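Divina Yap keeps the play food at Plirkden in one cupboard, and she sets the table herself before anyone comes in.

"I put out one plate that's already made up," she says. "Steak, carrots, some lettuce under the meat. Then people can see what a finished one looks like."

She started with real dishes from home and gave that up by December. The plate she uses now is plain white with a gray rim.

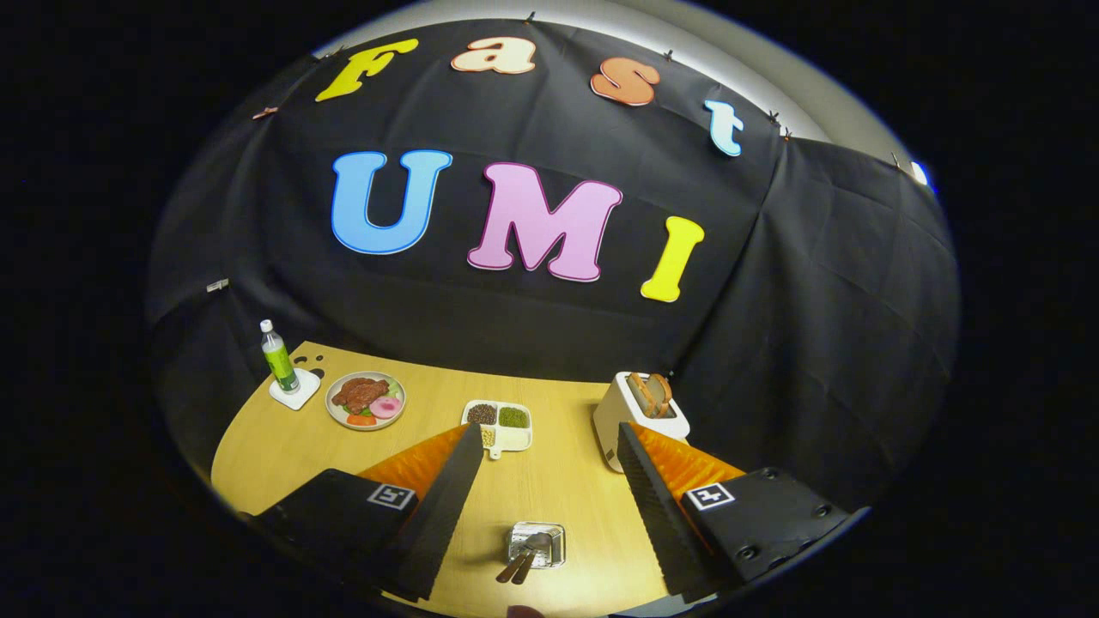

The black cloth was Jhun Mercado's idea. He had 40 clips left over from another job and hung it in an afternoon.

"The wall behind was too busy," Yap says. "With the black up, you look at the food – and the letters, of course."

She likes big cut-out letters in bright colors and pins them straight to the fabric. The creases don't bother her. Mercado wants to steam them out.

"He can if he likes," she says. "I'd sooner have a second tray."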